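I've owned the Clakel citrus press since March, which is long enough to have opinions and also long enough to have stained it. I bought mine at Gildale, the kitchen shop next to the train station, after walking past it in the window for most of the winter. My old squeezer was one of those two-handled clamp things and the hinge had started leaving gray marks on my palm. It was time.

A little about how I use it, so you can decide if any of this applies to you. I make a lot of lemonade, a fair amount of salad dressing, and lemon curd whenever I have too many egg yolks sitting in the fridge. I don't make orange juice every morning. If you do, you'll be harder on this thing than I am, and you may want to skip down to the bit about the handle.

## What you get

The press comes in a plain box with two cones (a small one for limes and lemons, a bigger one for oranges and small grapefruit), a strainer basket, and a cup that holds 400 ml. There's a lever on a post, you pull it down, juice comes out the bottom. The instructions are one folded sheet and I read them once, mostly to find out whether the cones could go in the dishwasher. They can. The post and lever can't, and I'd take that seriously, because my sister put hers through and the finish on the lever went cloudy.

Setup took me 4 minutes and one of those was looking for scissors. The rubber foot has to be pressed down firmly before it grips. The first time I didn't bother and the whole thing skated across the counter with half a lemon in it.

## Squeezing

So, the main event. It's good! It's really good with lemons. You put the half cut side down on the small cone, bring the lever over, and lean a bit. I get noticeably more juice than I did from the clamp, and the rinds come out so flat and floppy that I've stopped giving them the extra twist by hand that I used to do out of habit.

Limes are fine, though the small ones tend to tip sideways if you don't hold them for the first inch of the pull. I've learned to keep a finger on the edge and get it out of the way in time (mostly). Oranges work nicely on the big cone. Grapefruit is where I'd say the box is being optimistic. A small one will go if you're patient, but a proper big one hangs over the sides and the juice runs down the outside of the basket and onto your sleeve. I went back to eating my grapefruit with a spoon and I'm happier for it.

The strainer catches seeds beautifully. It also catches nearly all the pulp, and if you like pulp you're going to be scraping it out and stirring it back in, because there's no coarser basket. Marchetti makes a press in the same style that comes with two baskets, and my friend Renato Navarrete has had one for years. I borrowed it for a weekend to compare. His baskets are better. His lever is stiffer, the cup is smaller, and it weighs so much that I wouldn't want to lift it in and out of a cupboard every day. If you've got the counter space to leave it out forever, the Marchetti is a very nice object. I haven't, so the Clakel suits me.

## The handle

Okay, the handle. It has a soft grip on it, a sort of sleeve, and by June mine had begun to creep toward the end. It doesn't come off, it just slides a little every time you pull, and then you push it back. I wrote to Clakel and they sent a new sleeve within 11 days with no fuss, and I was pleased about that, but the new one does the same thing on warm days. I've wrapped a rubber band around the lever just below it. Works fine. Looks terrible.

I mentioned it to the woman at Gildale and she said she'd heard the same from a couple of other people, and that the black version doesn't do it. I can't tell you if that's true. Mine is the cream.

## Cleaning

Rinse it right away and it's nothing, thirty seconds under the tap. Leave it until after dinner and the pulp sets in the slots of the basket like grout. I keep an old toothbrush by the sink for this and it does the job. There's also a groove around the bottom of the post where juice collects, and I didn't notice it for the first few weeks. Go look at yours if you have one. Sorry in advance.

The drip spout flips up to stop the last few drops landing on the counter, and I love this feature more than is reasonable. My clamp squeezer dripped everywhere.

## Getting the most from it

A few things I've picked up, some from the folded sheet and some from making a mess.

- Roll the lemon on the counter with your palm before you cut it. I know everybody says this. I still forget half the time and can tell when I have.
- Cold lemons are stubborn. Take them out of the fridge when you put the kettle on.
- Cut across the middle, through the fat part, and try to get the two halves even. A lopsided half squashes over to one side of the cone.
- Zest first, always, if you want the zest at all. There's no going back for it once the thing's been pressed flat.
- For one tablespoon of juice, just use a fork. Getting the press out for that is silly and I've done it many times.

I save one lemon out of every batch for slices, to go in the jug. They look pretty and they give the lemonade a slightly bitter edge that I like, especially on the second day. Fairly thin is nice for drinks, a bit thicker if they're going under a piece of fish.

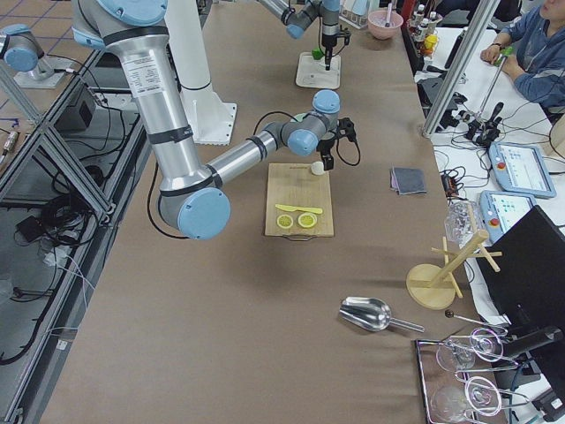 *Two lemon slices and a yellow knife on a light wooden board.*

For the slicing I'm still on the little Luvimitz paring knife I've had forever. You don't need anything fancy, but you do need it sharp, because a dull knife squashes the slice and you end up with half the juice on the board. If yours slides around on the skin before it bites, that's your sign. I do mine on the bottom of a mug when I'm feeling lazy, and properly on a stone when I'm feeling like a better person.

My lemonade, since I've brought it up so many times: 100 g of sugar melted into a cup of hot water, left to cool, then the juice of enough lemons to fill the cup of the press most of the way, then cold water until it tastes right. Slices in the jug, a pinch of salt. Some people want it sweeter. Those people can add sugar to their own glass.

## Would I buy it again?

Yes, I think so, and I'd try the black one to see if the grip stays put. I'd want a second basket in the box – even as a paid extra, I'd get it tomorrow – and I'd want them to stop showing that enormous grapefruit on the packaging. If you're mainly a lemon and lime household and you need something that'll go back in the cupboard afterward, it's a good press. If oranges are your thing, and you've got room, go try a Marchetti first and see how your shoulder feels about the lever.

One more thing, for anyone who's left-handed: the spout can be turned to either side, but you have to lift the basket out to do it. It's in the instructions, on the back, under the bit about the warranty.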